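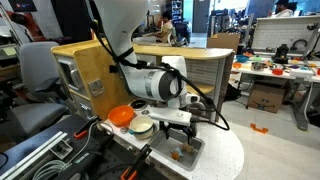

2026-02-10

The play kitchen needed a proper going-over, and I finally got to it. We bought it secondhand in August from Ans Verbeke, who was moving to Killunstead and didn't want to pay to ship it. She asked 178 for it, with a box of dishes thrown in.

I started with the counter. It's white with gray speckles, so crumbs hide in it very well. Dish soap and a warm cloth did most of the work. Marker took a second pass with baking soda. The rounded front edge is where hands rest, and it was the grimiest part by far.

The brick-patterned backsplash I did with an old toothbrush. The honey-colored wood got a barely damp cloth and then a dry one. Halldóra Lauritsen told me to oil it, but I'm leaving it alone for now.

The sink always fills up with small toys. I've stopped fighting that. The orange bowl and the cream pot with the teal rim stay out on the counter because they get used every day.

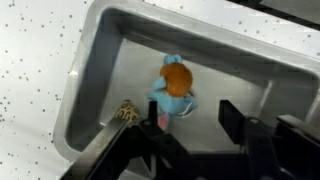 The little blue turtle in the metal tray.

The tray is for soft toys that need a wash. Plush goes in a pillowcase on the cold cycle, then air dries overnight. Plastic gets washed by hand.

Still to do: tighten the sink basin, and find a replacement for one missing shelf peg. The hardware store only sells them in bags of 200.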